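Zoltisov open house, Sunday arvo

Got there late, parking hopeless. Sign-in, sticky badge, lukewarm tea. The main demo was already going so I went round the back to where they look after Follow, the floor cleaning robot. Glad I did.

Folke Sæther runs that bench. It's a dock on a square of tile, a stool and a shelf of spares in margarine tubs. He had the bumper off already. Two brushes come out first, then the roller, and you wipe the drop sensors with a dry cloth. Never spray, he said that twice. Hair on the roller axle is the usual trouble. He cuts it with a seam ripper, quicker than scissors and you don't nick the rubber.

Filter gets tapped out after every run, washed weekly, and left to dry overnight. The brushes are meant to last 1000 hours. Folke's don't, he gets around 70 percent of that and blames the grit coming in off the Nordin car park. Spares come from Salness and the last box had the wrong clips, so there's a fair bit of filing going on.

Usman Virk does the set up side. Dock against a wall, clear space in front, contacts rubbed with a pencil eraser once a month. He re-levels the dock whenever someone kicks it (often). Asked him about shiny floors, becuase ours at home are shiny and our old machine goes mad on them. Glare can fool the drop sensors, he reckons. Pull the blind, run it in the evening, see if it behaves.

Floor work by hand, pale tiles and a blue sofa:
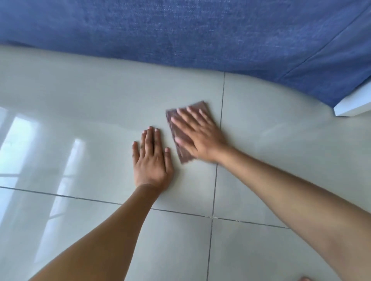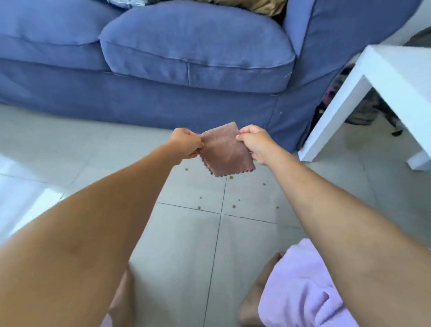 Edges and grout are Follow's weak spot, Usman was upfront on that. The side brush flicks stuff away before the suction gets to it, so he's dropped the brush speed near furniture and added a slow second pass. With specks dotted over the tiles in front of a sofa, like in the second picture, I'd still grab a cloth. Slow pass takes ages anyway. Had a go at refitting the roller myself, got it in backwards, Folke fixed it without a word. Missed the raffle. They're doing another one in April, will try to get thier early for a park.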